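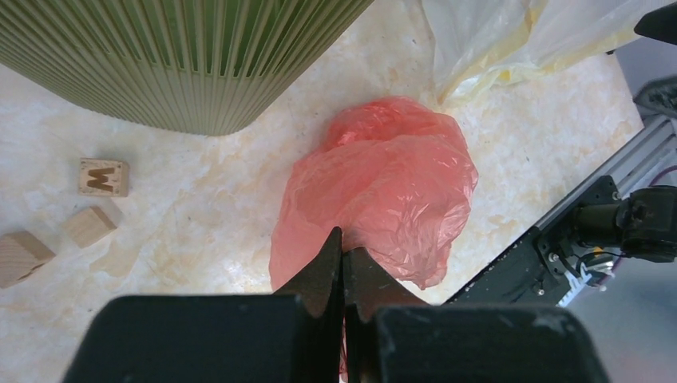
Does the Lamont Fellowship still pay the stipend in one lump, or is it split now?

It's split now. Half comes in January when you start and the other half after your public talk at the Camness campus. The lump sum went away two rounds ago, along with the free parking.

gourlay_h
Thanks. So if I give the talk in month eleven I'm living on half the money for most of a year? I teach two sections at Zelside College and was hoping to drop one.

nzerouali
You can ask for an early talk date. I did mine in the spring, before I had much to say, and padded it with maps. My project was county water boards, so there were plenty of maps. The check showed up 40 days later.

Iona S.
I'd push back on giving the talk early. The talk is the only part anybody outside the center ever sees, and they record it. Mine is still the first thing that comes up when you search my name, and I have a cold in it. Wait until you've been through the papers properly.

nzerouali
With respect, Iona, you had a salary. Some of us were doing this on half a stipend and a library card.

Iona S.
Fair. I did also have a library card.

gourlay_h
How bad are the papers to work with? The call for proposals says 258 boxes and "partially processed," which could mean anything.

swanson_angus
It means the first 30 boxes are lovely. Folders, labels, dates, the whole business. After that you're into whatever was in the Lernitz district office on the day they turned in the keys. I spent a week on constituent mail about one bridge. I can tell you more about that bridge than the people who drive over it.

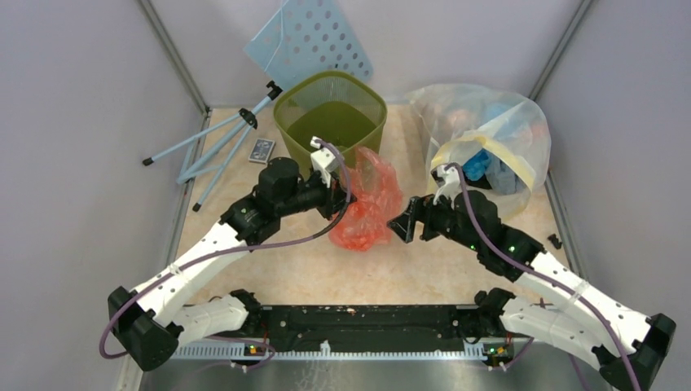 Anyway, order your boxes before you travel, because the off-site ones take three working days and the form won't tell you which ones are off-site. Email the reading room. They answer fast and they're nicer than the form. If your topic is sentencing policy, go straight to the committee files and leave the speeches for last. The speeches are all printed somewhere already, and he gave the same one a lot.

gourlay_h
Topic is rural clinic funding, late in his second term. Is there anything there or am I kidding myself?

swanson_angus
There's a good run of staff memos. One of his aides wrote very long ones and hated everybody, so it goes quickly.

nzerouali
The memos are the best thing in the collection. Half of them never got a reply, and you can watch him get crankier by the month. I'd still skim the mail though. People wrote in when a clinic closed, and some of those letters say more than the hearing transcripts do.

Iona S.
Agree with Nesma on the letters, so mark the date. One thing for your application - they say 200 words for the public benefit statement and they mean it. A colleague of mine went over and the online form just chopped her last sentence in half. She still got it, but she had to read the half sentence out loud at the welcome lunch.

gourlay_h
Noted. And the deadline is 5 December 2022 at midnight, or close of business? The page says one and the PDF says the other. 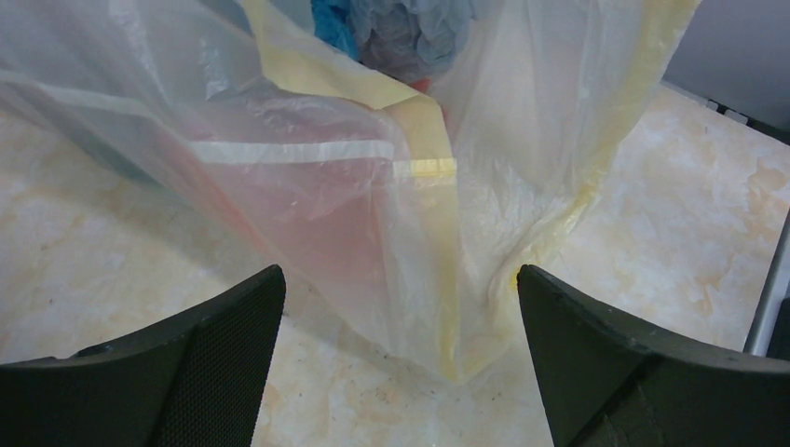
Şengül Güneş: Close of business. I asked the office the same thing last week and they told me to go by the PDF, and that the page would be fixed. The page has not been fixed. They also said reference letters can come in up to a week later, as long as your part is in.

swanson_angus
In my year it was the other way around, the page was right and the PDF was wrong. I'd get it in by lunch and not find out.

gourlay_h
Lunch it is. Does the second half of the stipend get taxed differently, or do I ask Zelside about that?

Iona S.
Ask Zelside. Then ask somebody who knows.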